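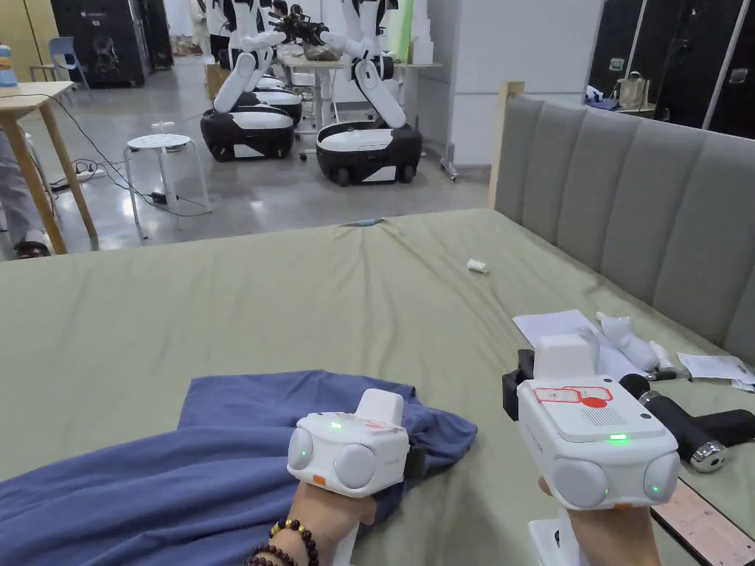

Bondholm: stuff on beds and where it goes
README, last touched April 21, 2026

Hi! Bondholm is my collection of bed-clearing sessions. The bed starts out made (fitted sheet on, nothing fancy) with a bunch of everyday things dumped on top, and the session ends when everything has a home and the sheet is smooth again. I started it in March with one bed and whatever was in my bag, and then Ebise Mersha began bringing in her kids' old toys and it got a lot more fun.

There are over 800 sessions in there now.

What ends up on the bed

Clothes, mostly. T-shirts, a few button-downs, socks, one enormous hoodie. They go down crumpled, the way you'd drop them at the end of the day. Please don't pre-fold a shirt and then mess it up a little, I can spot it every time and it makes the folding way too easy.

Paper. Loose sheets, receipts, envelopes, the odd tissue. Paper on a soft sheet is a pain, it slides into the wrinkles and lies so flat you can't get under it. Love it, want more of it.

Plush toys. Small animals, all of them pretty squashed by now.

Heavier things. The massage gun, a hairbrush, chargers, a water bottle (empty, cap on!). The massage gun is my favorite because it sinks in a bit and pulls the sheet along when you move it.

Where it all goes

Clothes get folded and stacked at the foot of the bed. If a shirt is marked "wash" in items.txt it goes in the hamper and you skip the folding.
Paper goes in one pile, edges more or less lined up. Tissues and used cups are trash, including the clean ones we use as stand-ins.
Plush toys sit up against the headboard, facing out.
Anything with a battery goes in the nightstand drawer.
Sheet last. Smooth it from the middle toward the sides.

Isabelle Cloutier and I went back and forth on the plush toys, by the way. She wanted them in a bin. The older sessions follow her rule, and they have "bin" in the notes column so you can filter them out if that bugs you.

Files

items.txt has every object with a plain name, a rough size and its home. 70 lines, one per object. If you add one, use the name you'd say out loud ("blue T-shirt", please, and none of that "garment_upper" business).
sessions.csv has one row per session: which sheet, which items, who did it, notes.
benen/ and tzavaras/ are the two beds. Benen is the big one, Tzavaras is a twin with a lumpy mattress. Same items, same rules.
old/ is the stuff from before we had rules. I keep meaning to clean it up.

Things I know are wrong

The first 60 sessions on Benen call every sheet "green" even when it was the gray one. I've fixed the ones I was sure of.
Socks are counted as pairs in some rows and singles in others. Sorry. If it matters to you, go by the notes.
Hardly any blankets and no duvets at all. Isabelle is working on that.
We're all tidy people with pretty similar ideas of a folded shirt, so the stacks look alike. I'd really like some messier folders in the mix!

Adding your own

Grab five or more items, toss them from standing height, don't arrange them. Write your row in sessions.csv the same day, I've lost too many to "I'll do it later". Questions about the sheets go to Ebise, everything else to me on the Gritow board.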